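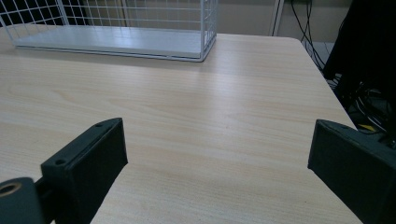 4.2 Step counts and battery life

Wear test ran over December with both bands on the same wrist, Morkano above the Dobre, swapped every Monday so neither one sat closer to the hand for long. Participants kept their own routines. No treadmill for this part, the treadmill results are in 4.1.

For the counted walks each person did 200 steps on the flat path at Hostdale, out loud, with a second person keeping a clicker. Clicker and voice disagreed now and then; in those cases we threw the walk out and did it again. The Morkano tended to read low at slow pace and came good once the arm was swinging properly. The Dobre read high almost everywhere. Worst case for both: hands in coat pockets, which in winter is most people most of the time. Pushing a stroller was nearly as bad (see Figure 3).

Figure 3. Step count error by walking condition, Morkano and Dobre bands, Hostdale path. Bars show the median, whiskers the full range. Pocket and stroller walks plotted seperately.

Longer walks were messier. The Wurkthorpe loop is 3,000 steps for the median walker, hilly on the back half, with a gate that has to be opened by hand. Gate opening registered as extra steps on the Dobre. Small effect, but it showed up for nearly every walker, so not noise.

Battery. Both bands charged to full, heart rate set to continuous, notifications on. The Dobre needed a charge every 4 days. The Morkano outlasted it in every pairing, although turning on the raise-to-wake screen ate most of that lead. Cold mornings seemed to hurt both. We did not control for temperature and would not read much into it.

Sync failures were logged by hand by Despina Perić, who also rewrote the export script after the Morkano app changed its timestamp format halfway thru the test. Records from before the change were converted and spot checked. A few nights of sleep data were lost and are left out of 4.3. Step totals were stored on the band itself and are not affected.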